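6 min read

How to Record Your First Desk-Tidying Demos

This guide is for new members of the robotics club who have been handed a pair of grippers and told to "go get some demos." It covers one evening of work. Satish Subramaniam wrote the first version in December, and most of the swearing has been edited out.

What you need

A pair of hand-held grippers, charged. A desk. Small objects you don't mind dropping. The club laptop with the Flokura project open, which takes long enough to load that you should start it before you do anything else.

Step 1. Cover the desk

Put down something with a bit of give. Bare desktops are slippery, and small hard things shoot off them like soap in a shower. A quilted mat works well. Smooth it out with your forearm, and then smooth it again after somebody leans on it.

Step 2. Set out the objects

Mix your shapes. You want something boxy, something long and thin, something spiky and something that refuses to stay put. Bowls are good for the last one. Leave the ordinary desk clutter where it is at the back. The policy will have to cope with real desks eventually, and real desks have lamps.

Don't arrange things nicely. Two semesters ago we had a set where every object sat in a neat row, and the trained model became very good at neat rows.

Step 3. Check your start pose

Hold both grippers over the mat, fingers open, and wait for the beep. Keep them still for 2 seconds. This will feel like much longer.
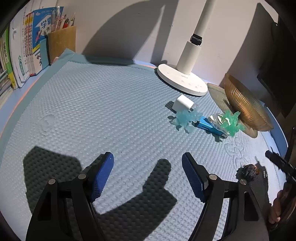
Gripper open over the mat, with the gold bowl tilted against the glass plate.

Look at where your lamp throws its shadows before you record. Shadows are fine, and we want some variety in them, but move the light between batches so they don't all fall the same way.

Step 4. Record

Pick one object, close on it slowly, lift, place, open. Clear plastic is the hardest thing on the desk — leave it until your hands have warmed up. If you fumble, carry on and recover. A fumble with a recovery is worth keeping. A fumble followed by a speech is not, so please stop the recording first.

Do 2 passes per layout, then shuffle everything.

Step 5. Name and upload

Use your initials and the layout number. Do not call the file "final." We have 565 episodes on the drive and a shameful share of them are final. The target for the spring showcase is 4000, so anything you add helps, including the ugly ones.

Plug the grippers back in when you leave.

Get new club guides by email. You can unsubscribe at any time.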